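Putting the garden to bed, and a word about tomatoes

It's October again, and I have been out in the garden most evenings until the light goes, which at the moment means I get a decent half hour after tea and then have to feel my way back to the kitchen door.

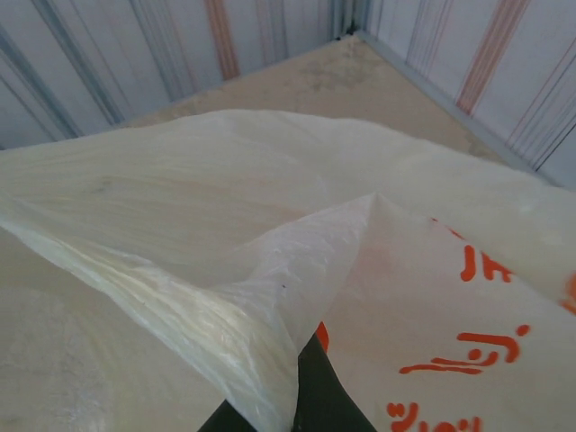 I always tell myself I'll start clearing in September and I never do. There are still things going, you see, and I can't bring myself to pull up a plant with even one flower on it. The runner beans went on far longer than they had any right to (we were still eating them last Friday, a bit stringy but fine with butter) and the courgettes only gave up once the mildew had them completely.

The tomatoes were a mixed lot this year. I grew two sorts, the usual Gamage, which I've had from saved seed for years now, and a new one called Sunditz that I sent off for in the winter when the catalogue came and I was feeling hopeful. Sunditz was lovely to look at and tasted of very little. Gamage was its normal lumpy self, split all over after the August rain, and made the best soup we've had in ages. I think I've learnt my lesson, though I say that every year and then the catalogue arrives.

The green ones that never turned are in a drawer with a banana. My mother did it that way and I've never tried any other, so I can't tell you whether the banana does a thing. I had 27 in there at the last look, and the rest have gone into chutney - the house still smells of vinegar, and will for a week I should think.

I've left the leeks and the parsnips where they are. The parsnips want a frost on them, and up here at Skostness we don't usually have long to wait. The wind comes straight off the water and finds every gap, and I do sometimes envy my sister down in Dellance, who has a sheltered wall and picks figs, if you please. She in turn is jealous of my rhubarb, so I suppose it evens out.

Still to do: the garlic, which ought to be in before the month is out, and the gooseberries, which need a proper prune and will get a half-hearted one. I also want to shift the big rosemary before it blocks the path altogether, but I've wanted to do that for three years and it keeps growing while I think about it.

If anyone has a good recipe for quince, do leave it in the comments. Next door have given me a whole bucket and I've only ever made jelly.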